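Skendero Hall Sound Desk: Frequently Asked Questions

How many vocal microphones does the hall supply?
The standard booking includes 5 wired dynamic microphones with stands. Additional units must be requested when the booking form is submitted.

Can I use my own microphone?
Yes, if it has a balanced XLR output. Phantom power is off by default on all channels. Tell the operator before connecting a condenser model.

What is the maximum cable run?
Balanced microphone lines may run up to 100 meters from the stage box. Unbalanced instrument lines should stay under 5 meters; use a DI box for anything longer.
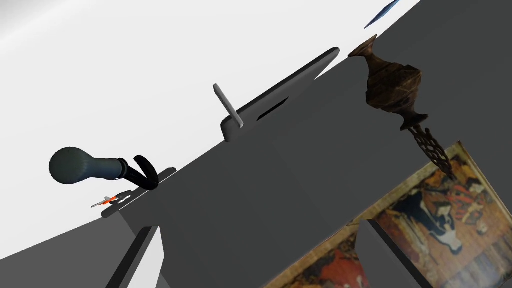 Handheld wired microphone lying on a gray tabletop.

Why does my voice sound thin or harsh?
Check the distance first. Moving away from a directional microphone reduces the low end. If the tone is still harsh, ask for a small cut at 3000 Hz before changing the overall level.

How do I prevent feedback?
Keep microphones behind the main speakers and do not cup the head with your hand. Mute unused channels.

When is the desk staffed?
Every Saturday from 2 p.m. Sound checks are taken in booking order. For other times, write to Kwabena Dankwa at the Clavorard office.

Are recordings available?
A stereo mix can be saved to a USB drive you provide. Multitrack recording is not offered.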